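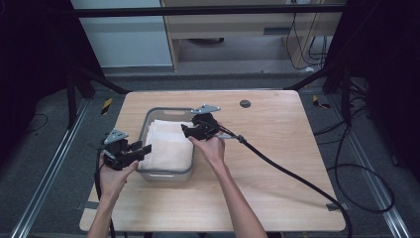
White cloths folded and stacked in the gray bin

Forum > Laundry and Linens > Folding and Storage > Stack or stand up? Cloths in a handle bin

**bekmont_dee**
14 Nov 2024
I'm trying to settle on one way to store plain white cloths. Right now they go in folded and stacked, as in the picture. The bin is see-through gray plastic with a cutout handle in front. I like it because I can check from across the room if it needs filling.

My trouble is the edges. I fold in half, then in half again, and by the time the pile is in the bin the top and one side look rumpled. Would it be better to stand them on edge like file folders? I have 147 cloths spread over several bins, so I'd like to pick a method before I redo them all.

**tallpantry**
Stand them up. I switched in September and haven't gone back. You pull one out and the rest stay put. With a stack you always end up using the top five and the bottom ones never get washed.

**oldmill_linen**
Disagree. Standing works for thick towels. Thin cloths flop over as soon as you take out three or four, and then you have a worse mess than the one you started with. I did the linens for a guest house in Arnley with 3,000 pieces in rotation and everything was stacked. New ones went in at the bottom, you took from the top, and that was the whole system.

**tallpantry**
A guest house has somebody to lift the pile and put clean ones underneath. At home that lasts a week.

**oldmill_linen**
It takes ten seconds. Lift, slide, drop.

**bekmont_dee**
These are on the thin side, so flopping is a worry. What about the edges though?

**rinse2x**
Two things on edges. Fold in thirds the long way first, then in half. The raw edges end up inside and you get one smooth fold facing out. Also fold them flat on a table, one at a time. I used to do it standing up at the dryer and mine looked a lot like yours.

**kettle_and_co**
Does it matter? They're cloths. They get wet and thrown in the wash. I dump mine in a bin unfolded and it's been fine for years.

**oldmill_linen**
You fit half as many that way.

**kettle_and_co**
I own 20 cloths. I have the room.

**mfinanga_road**
Check the width of the bin before you pick a fold. Mine are Kondix bins and a cloth in thirds is just too wide to lie flat, so it curls up the side. Quarters fit. I cut a piece of cardboard to the inside width and fold around it, then pull it out. Slow for the first 100, after that you don't need the cardboard.

**rinse2x**
Good point on the width. Cardboard works, so does a thin cutting board.

**bekmont_dee**
Measured. Thirds will fit if I turn them sideways — the fold would face the handle. I'll do one bin that way, stacked, and one standing up, and use both for a couple of weeks.

**tallpantry**
Put a bookend in the standing one. It stops the flop when it's half empty.

**oldmill_linen**
If you need a bookend, it should have been a stack.

Contact us | Copyright Bekmont Home Boards | Back to top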